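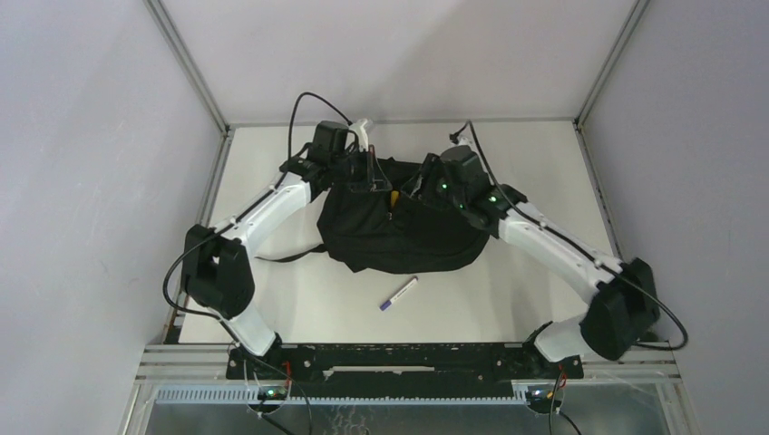 So why did the arms quit halfway through opening a bag? The right one hit its force limit, decided it was being attacked, and locked every joint it owns, and the left one followed because I'd told it to.

That's the short version for future me, who will be reading this at some awful hour trying to remember what was wrong. The long version goes with a cup of tea, because it's 3/26/26 and I've been cranky since lunch.

I'd set the pair up for the bag job again, the Skollarard one, where they have to find the opening, hold it apart and get something in or out without dragging the whole thing off the table. Soft black bag, zipper, strap, all the stuff robots hate. We'd been going beautifully! I was up to run 193 out of 200 and already thinking about what to have for supper, and then there was a clunk (a proper one, I felt it in the bench) and everything stopped dead with the fault tone going.

First thing I did was the thing I always tell other people not to do, I reached in. Hand halfway to the bag before I remembered that locked isn't the same as off. The brakes on those wrists have let go on me before, back in February, and I had a lovely purple thumb for a week. So I pulled my hand out, hit the stop, turned the supply off at the wall and waited. Then I felt a bit sick about it. I've written it in the Jirska logbook as a near miss, which is embarrassing, but it goes in.

Once it was all dead I had a good look at the log. The force on the right wrist climbed for 2 seconds before the trip. The limit is 25 newtons and it sailed straight up to it, no wobble, like it was pulling on something that wouldn't give. My money's on the zipper. If a fingertip gets in behind the teeth, the planner still thinks it's holding loose cloth and just keeps hauling. I can't prove it, mind you. By the time I'd powered down the bag had sagged and whatever had been hooked wasn't any more.
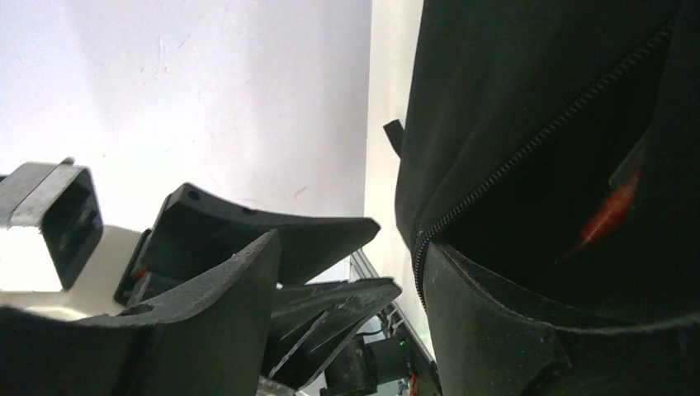
The zipper side, from the wrist camera.

Went back through the wrist pictures after that, which took forever. There's a strap tab sticking out the side of the bag as well, right where a finger wants to go, so now I've got two suspects instead of one. Typical.

The bit that really bugs me is the Prunero software. It's supposed to ease off at half the limit and have another try, and it never eased off at all. Either that setting got wiped in the last update or I never turned it on for the right arm. I've got a horrible feeling it's me. I copied the left arm's file over in a hurry and I remember being very pleased with how quick it was.

Tomorrow: check the ease-off setting on both sides, drop the limit for the first few runs, and tape a note on the supply switch that says OFF FIRST, in big letters. Also email Pillai about the brakes again. They said they'd look at them and I've heard nothing.

Seven runs to go. Toast for supper in the end.

Contact | © 2026 | Back to top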